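Posted 20/10/2024 by Jonas Gruber

Going to say something unpopular about "snack stations" at work. Short thread, then I'll go back to complaining about parking.

Our floor got one in April. The old break room had a counter, a sink and a drawer full of soy sauce packets. Then Widmer sent us a gray cabinet and a two-page leaflet on how a "curated surface" would change the way we eat between meetings.

The claim in the leaflet is that if you put water, a soft drink and a piece of fruit side by side, people drift toward the water and the fruit. No source given. I asked for one. I got the leaflet again, as a PDF.

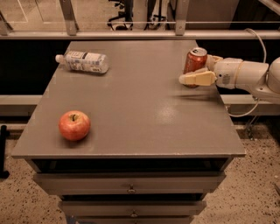

And my trouble with the idea is that people already know what they want when they walk over. I have never once gone looking for a soda and been talked out of it by an apple.

Emil Ruchti on my team disagrees. He says he eats more fruit now. He also started bringing his own fruit from home the same month, so I'm not sure the furniture gets the credit.

Second claim: "everything at a glance, everything within reach." Fine, but that's a table. That's what tables have done for as long as I've been using them. The quote for ours was 1,750, and the cheaper model, same size, was 1,507. I asked what the difference paid for and was told "finish."

It's matte gray. Both of them are matte gray.

Third claim, and the one that made me write this: the leaflet says bottles should be laid flat "for a calmer look." Calmer for who? A bottle on its side rolls if somebody bumps the cabinet. It also takes up more of the top than a bottle standing on its own base — you know, the part of the bottle made for standing on.

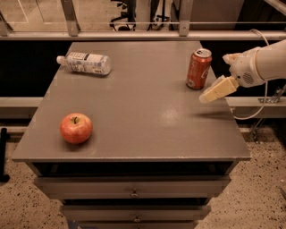
Jonas Gruber
Office manager, Zorkanmont

Somebody is going to reply that the label reads better when the bottle is lying down. Maybe if it's your bottle and you already know what it says. From where I stand it's small print on a curve.

Credit where it's due: I don't mind the spacing. When things are shoved together on a counter you end up knocking one over to get at another. Leave some room and you can pick up the can without touching anything else. That part of the leaflet I'd sign.

But you get that for free. Clear off the counter you have. Put out less.

The drawers underneath are the useful bit and the leaflet gives them one line. Napkins, openers, the good tea, spare cups. If they'd sold it to me as storage with a flat top I would have said yes and never read page two.

Notburga Berchtold in accounts asked whether we should get a second one for upstairs. My answer was to wait until spring and see if anyone upstairs asks for it. So far it's 13 messages about the thermostat and zero about snacks.

Also, an apple straight on the tabletop? Get a bowl. A bowl costs next to nothing and you can wash it.

If you have real numbers on any of this, from a place that doesn't sell cabinets, send them and I'll read them. Pirmin Bachmann already sent me a podcast. I don't want a podcast.

Recent from Jonas Gruber
Do we need a label maker on every floor?
The Ultora kettle, six months on
Standing desks: who is still standing?
Parking, part four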